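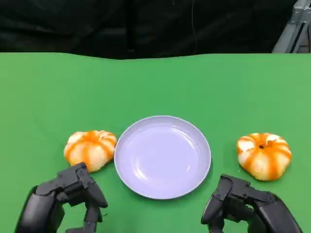

Werkstattbuch Gemenley, 5. Oktober 2025

Sonntag, und trotzdem wieder am Rechner, weil mir der Absturz in Kapitel 2 keine Ruhe gelassen hat. Beim Laden des Hafens von Padus blieb das Spiel stehen, sobald mehr als 300 Figuren auf der Karte waren. Nuwan hatte ja gleich die Wegfindung in Verdacht, und er lag (wie so oft, danke dafür!) goldrichtig: Der Puffer lief über, Ticket 943. Hab ihn vergrößert und den Hafen danach zweimal durchgespielt, beide Male ohne Hänger. Das Boot des alten Ristić dreht sich allerdings immer noch im Kreis, was ich inzwischen fast lieb gewonnen habe.

Bukola, schaust du bitte noch über die Dialoge am Kai? Der Zoll redet mir zu steif. Demo für Herkness bleibt im Dezember. Speicherstände vom alten Build nicht mehr laden!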